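Last touched 11/27/23 by Imani Halvorsen. Read the caveats before you cite any number from this.

# bengate-crossing-notices

Public notices on openings and closures at the Bengate land crossing, with the wait times officials claimed for each.

## What's in it

- `notices.csv`: one row per notice, 600 rows
- `claims.csv`: wait times as stated by the crossing authority
- `reports.csv`: wait times as stated by travelers, 80 rows

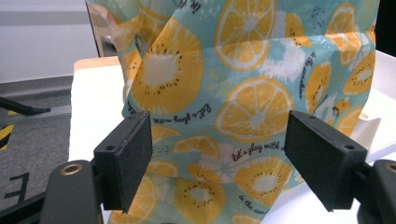

## Caveats

The authority says the crossing was open on every day it announced. I doubt it. Travelers told Desmond Begay about closed gates on several of those days, and the authority never answered his letters. Both versions are kept, and `status` means "announced status" everywhere.

Capacity is given as 100 vehicles a day in every notice, holidays included. A figure that never moves probably wasn't measured. Don't chart it.

Traveler reports have their own trouble. Most came through one bus company, Iordache, and people who waited longest had the most reason to write in.
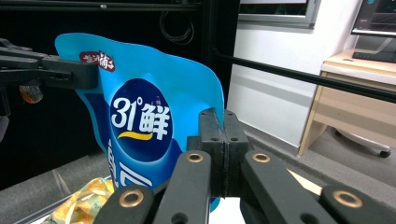
## Translation

Paweena Thaweesak translated the notices by hand through May. Later rows went through Makix and got a spot check of 40. "Temporary suspension" and "partial opening" were swapped in a few of those, so check `source_text` before leaning on either term.

## Known gaps

- No notices for the freight lane
- `reason` is blank wherever the notice said only "technical"
- Duplicate notices with different signatures are left in

Corrections go to Birdie Ruiz-Ortega. Send the original notice with them. Screenshots of somebody's post about a notice will be ignored.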